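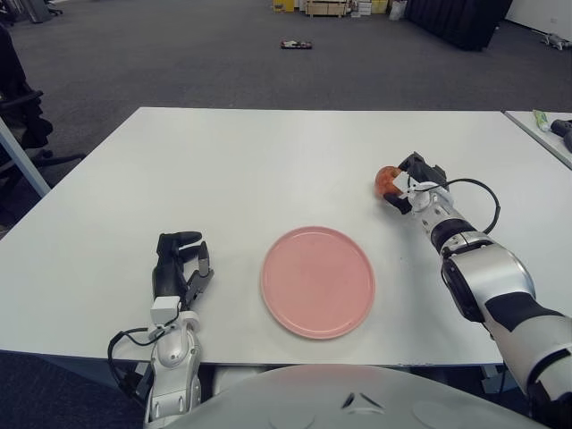 Notes on Gathering Pick-and-Place Examples at Novholm

Posted in: Work

The current round of example gathering for the Tasora project is now well under way, and this entry sets out how the work is being conducted. Readers who followed the earlier posts on grasp planning will notice a change of direction. The written rules for where each finger should go have been retired. The system is now expected to learn its movements from recorded examples, and the quality of those examples has become the principal concern of my working week.

The task under collection is called Mugo in our records. It concerns small round items of food, or objects of similar shape, together with a shallow plate. An operator guides both arms of the robot, and joint positions, hand positions and camera views are stored together under one episode number. Each episode is kept as a separate record with a written instruction attached to it. As of this writing the set holds 816 episodes that have passed review.

A session is limited to 50 episodes. This limit was introduced in June, when a comparison of early and late episodes from long sessions showed that operators grew careless toward the end. Approaches became faster, and corrections near the object became more frequent. A model trained on such material will reproduce the corrections as faithfully as it reproduces the grasp.
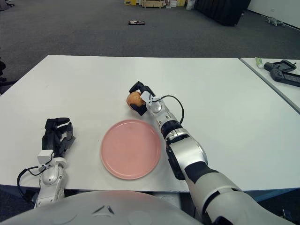
Last updated: 10 Aug 2024

The choice of objects deserves some explanation. A potato is a useful item because no two are of the same shape, and the hand must close a little differently each time. A ball is more regular and gives the learning system a plain case from which to begin. Fruit falls between the two. We keep all of these in the same set, under the same instruction format, so that the model is not given a separate habit for each item.

The plate is treated as part of the task and its position is varied between episodes. In the first version of the protocol it was set against a tape mark, and the resulting model performed acceptably only when the tape mark was respected. The mark was removed. Operators now place the plate by hand within the central part of the table and are asked not to straighten it afterward.

The resting arm is recorded as well. It was proposed at one stage that its data be dropped in order to reduce storage, and I argued against this. A two-armed system must learn when an arm should remain still, and it can learn this only if stillness appears in the examples. The files are larger as a result, and the transfer to the Grellthorpe server takes most of an evening.

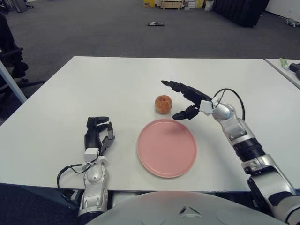
The right hand near the fruit, with the plate in front.

Review is carried out in 3 passes. The first pass is automatic and rejects any episode with missing sensor readings or a gap in the video. The second is a viewing at normal speed, in which the reviewer confirms that the written instruction matches what was done. The third is a slower viewing of the period between the approach and the first contact. Most rejections occur at this stage, and the usual cause is hesitation by the operator.

Hesitation is a difficult matter of judgment. A short pause before the fingers close is natural and should be kept. A long pause, during which the operator is deciding what to do, teaches the model to wait for no reason it can observe. Our present rule is that a pause of more than 4 seconds requires a second opinion. I am not fully satisfied with this figure and expect to revise it.
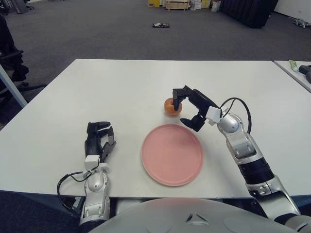
Fingers of the right hand on the fruit, just beyond the plate.

Failed grasps are retained under a separate label. They are excluded from the main training set and used to test whether the system can recognize that an object has been missed. An episode in which the operator misses, recovers and completes the task is kept in both groups, with the time of the miss entered in the notes field. Operators were at first reluctant to submit such episodes, and the guidance sheet has been reworded to state that they are welcome.

The next block of sessions will repeat the same task with the left hand as the active hand. The instruction text will need to name the hand in every case, including in the existing episodes, where it was often omitted. Work on those labels has started with the oldest sessions, and the revised files will replace the originals on the server as each session is finished.

Filed under: robotics, data collection, Tasora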